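About Dernora

Dernora is a training and research school for robot demonstration. We teach people to show a robot how a task is done, either by guiding a gripper with their own hands or by steering an arm from a distance, and we prepare the recorded demonstrations that our partners use in their own development work. The school occupies two floors of the former Baumgartner building, with the teaching rooms below and the recording rooms above.

Our History

The school was founded by Edeltraud Mösli and Hipólito Olivares, who had worked together in vocational training for kitchen and laboratory trades. Both had spent years teaching manual skills to adults, and both had observed that a good teacher of such skills is not always the person who performs them fastest. When robot developers began asking for people who could demonstrate everyday tasks in a steady and repeatable manner, the founders saw that the same teaching experience could be put to use.

The first course was held in February with 15 participants. At that time the school owned two hand-held grippers and one remote station, and the participants worked in turns from a shared schedule. The remote station has since been replaced, but the original course outline is still the basis of the present Foundation Course.

What We Do

Our work is divided between teaching and recording. On the teaching side, we offer courses to individuals, companies and technical schools. On the recording side, our trained demonstrators carry out tasks according to a written plan agreed with the partner. Each plan states the objects to be used, the starting arrangement, the permitted variations and the condition that counts as completion.

Most of our tasks take place at table height and involve ordinary household or workshop goods. Table service, the handling of cutlery and work with small containers form a large part of the program. These are familiar actions, and people perform them at home without much thought. In a demonstration they must be carried out with attention to approach, grip and release, and the demonstrator must accept that a two-fingered gripper cannot do everything that a hand can do.
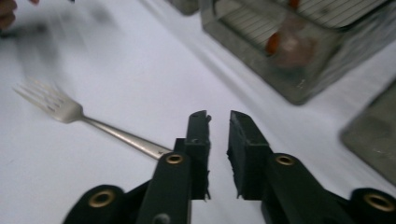

For this reason, every participant begins with hand-guided work before moving to remote control. Holding the gripper directly gives a clear sense of how wide it opens, how much force it applies and at what angle a thin object can be lifted from a flat surface. Participants who have learned this by hand generally adapt to the remote station with fewer difficulties, although the reverse order has been used for partners who requested it.

The Foundation Course

The Foundation Course consists of 20 sessions. The opening sessions cover posture, safe handling of equipment and the reading of a task plan. Participants then practice single actions, such as picking up, turning, placing and pouring, before combining them into complete tasks. The closing sessions are devoted to review, in which each participant watches his or her own recordings with an instructor and marks the points at which a movement was hurried or unclear.

Participants are assessed on their recordings and on a short written report. A certificate is issued to those who meet the standard in both. Repeat assessments are available on request and carry no additional fee.

Remote Operation

The remote operation program is led by Valentin Lehner. Participants control a robot arm from a separate room with the help of live video and a pair of hand controllers. The program places particular weight on depth judgment and on recovery after an error. A dropped object or a missed grip is not necessarily a reason to discard a recording – a calm and well-executed correction may be as useful to the partner as a first attempt that succeeds.

Operators work in short periods and change places at fixed intervals. The school does not permit extended sessions without a break, and this rule applies equally to staff and to visiting partners.

Loose Materials

A separate unit deals with tools and loose materials, including scooping, leveling and transfer between compartments. It was added by Verena Schnyder, whose background is in laboratory instruction. Granular contents shift with each pass of a tool, and the demonstrator must respond to the material as it lies at that moment. The task plans in this unit are therefore written with wider tolerances than those for solid objects.

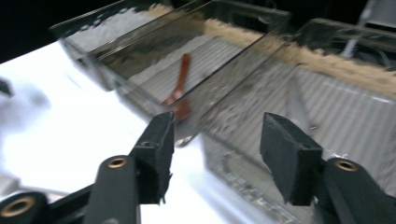 Divided bin with scoop and granular material, loose materials unit.

Recording Standards

All recordings are checked before they are released. The checking is done by a person other than the demonstrator, using the same written plan. Vitalii Palamarchuk is responsible for this work and for the Flasix archive, in which the school keeps its approved demonstrations. The archive at present holds 1,305 recordings across 79 task plans. Recordings that do not meet the plan are kept separately and may be used in teaching with the consent of the demonstrator.

Partners receive the approved recordings together with the task plan and the checker's notes. The school does not pass on personal details of its demonstrators.

Our Partners

Dernora works with developers, technical schools and public training bodies. Our longest partnership is with Pisach, which has sent staff to the Foundation Course each year and has contributed several task plans to the archive. Partners may commission recordings, reserve places on a course or arrange a program at their own site.

Visits and Applications

Applications for the Foundation Course are accepted throughout the year. No technical background is required, but applicants should be comfortable with careful, repetitive manual work and able to attend all sessions. Visits to the recording rooms are possible by appointment and begin at 10 a.m. at the main entrance. Requests should be addressed to the school office, stating the number of visitors and the program of interest.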